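Section 4. Setting Up Your First Batch of Fliltis Ginger Base

Read this section all the way through before you open anything. Past users have told us they did not do this, usually in the same message in which they asked how to get ginger off a ceiling.

Fliltis is a live culture in a pouch. It makes a lightly fizzy ginger drink that you can sell by the glass or by the bottle, and it will do this on a shelf in the back of a small café with very little supervision. It does need a clean jar, sugar, and to be left alone.

What you should have on hand

1 Fliltis starter pouch
1 Pirholm wide-mouth jar with cloth cover and band
1 bag of Prerkiner dry ginger blend
White sugar
Filtered water
A kitchen scale, a long spoon and a thermometer
Swing-top bottles rated for carbonated drinks

Note: Jars made before 2013 have a narrower mouth and will not take the current cover. If yours is one of these, tie the cloth on with kitchen string. It will look like a Victorian jam, and it will work fine.

4.1 Cleaning the jar

1. Wash the jar in hot water with unscented dish soap.
2. Rinse it until there are no suds, then rinse it again.
3. Let it air-dry upside down on a clean rack. Dish towels carry lint and the memory of last week's soup.
4. Wash your hands and the spoon.

Caution: Do not use bleach. If you have already used bleach, rinse until you can't smell any, leave the jar open overnight, and start again at step 1.

4.2 Making the sweet base

1. Boil half of the filtered water in a clean pot and take it off the heat.
2. Stir in 223 grams of sugar until it dissolves. Yes, it is a lot. The culture eats a good share of it, and your customers get the rest.
3. Add the whole bag of Prerkiner blend. Cover the pot and steep for as long as the bag tells you to.
4. Strain the liquid into the jar and top up with the remaining cold water.
5. Wait until the thermometer reads room temperature. Go and do something else. Looking at it does not cool it.

Caution: Hot liquid kills the culture. A dead culture looks exactly like a live one for several days, so you will have been patient for no reason.

Set the jar on a level surface that wipes down easily, out of direct sun and away from the coffee grinder. 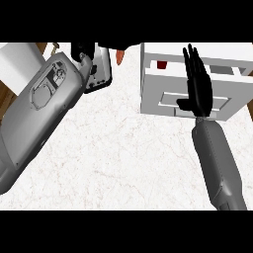

Fig. 4-1. Pale marble-patterned surface.

4.3 Adding the culture

1. Shake the Fliltis pouch gently, still sealed.
2. Snip the corner and pour everything in, including the cloudy bits. The cloudy bits are what you paid for.
3. Stir twice, slowly.
4. Put on the cloth cover and secure it with the band.
5. Write the start date on the jar in the form your whole team uses, such as January 1, 2022. "Tuesday-ish" has been tried.

Note: Do not use the solid lid at this stage. The jar has to breathe. The solid lid is for storage, and for people who enjoy loud noises.

4.4 Checking and tasting

Leave the jar for four days. Small bubbles, a thin haze on top and a smell somewhere between ginger and bread are all normal. Sediment at the bottom is also normal, however strongly your newest employee feels about it.

From then on, draw off a spoonful once a day with a clean spoon and taste it. Sweet and flat means it needs more time. Sharp with a little prickle means it is ready to bottle. If it makes your eyes water, you went away for the weekend, and it should be sold as salad dressing or kept for the next batch.

Caution: Fuzzy growth in any color means the batch is finished. Throw out the liquid and the cloth, then clean the jar as in 4.1. Do not scoop the fuzz off and carry on.

4.5 Bottling

1. Strain into swing-top bottles, leaving two inches of space at the top.
2. Close the bottles and keep them at room temperature for two days.
3. Move them to the refrigerator and chill fully before opening.
4. Open the first bottle over a sink, pointed away from your face and from anyone you'd like to keep on the schedule.

Note: Fermented drinks can contain a small amount of alcohol. Check your local rules on testing and labeling before you put the drink on the menu — the Rotich label sheets in your box have a blank line for this, and it isn't decoration.

If the bottles stay flat, see Section 5. If they don't, mop first and then see Section 5.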